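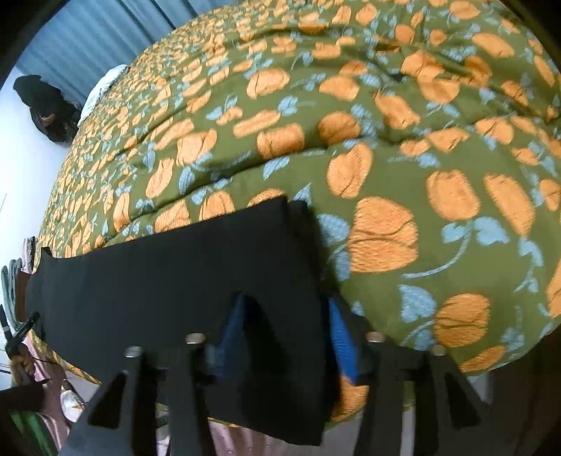

Orange and olive green, with pale leaves. We have never been a beige company.

About Brominard

Brominard looks after holiday flats for people who own one and would prefer not to think about it. We answer the telephone, change the sheets, meet the plumber and write the little notes about which bin goes out when.

The firm was started by Noémie Tessier and Baptiste Ferrand, who had each inherited half of the same flat from an aunt with a strong sense of humour. They let it for a summer to cover the roof repairs. A neighbour on the second floor asked if they would do hers as well, then her brother did, and by the following February they had 30 sets of keys in a biscuit tin and no system whatsoever.

We now have a system. It is called Flostis, it lives on Colette's computer, and it knows when every flat was last cleaned and who has complained about the shower. The biscuit tin has been retired to a shelf. It still contains two keys that fit nothing we manage, and if your front door is missing one we would be glad to hear from you.

We look after 65 flats at present, nearly all of them in the old streets between the harbour and the Bouvier bridge. We have been asked to take on the new blocks by the ring road and have so far said no, mainly on account of the parking.

What we believe about furniture

Guests come on holiday to sleep somewhere that isn't home, and a good many lets look like the waiting room of a private dentist. Owners who join us are encouraged to keep the odd lamp, the loud bedspread and the books with other people's names in them. We do draw the line at stuffed birds. There was a heron.

A bed should be big enough to spread tomorrow's clothes on and still leave room to sit down and do up your shoes.
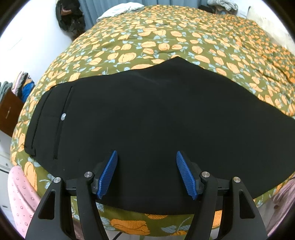

Who you will deal with

Noémie Tessier: owners, contracts, difficult letters.
Baptiste Ferrand: repairs, and explaining repairs to Noémie.
Colette Pons: bookings. Ring before noon if you want her at her best.
Jericho Saludo: linen and cleaning. He joined us from the Tronanon hotel and folds a fitted sheet properly, which the rest of us find unsettling.
Gwenaël Rey: arrivals, late arrivals, and guests who have gone to the wrong street.

The office is up one flight of stairs, above the chemist. The bell works if you lean on it.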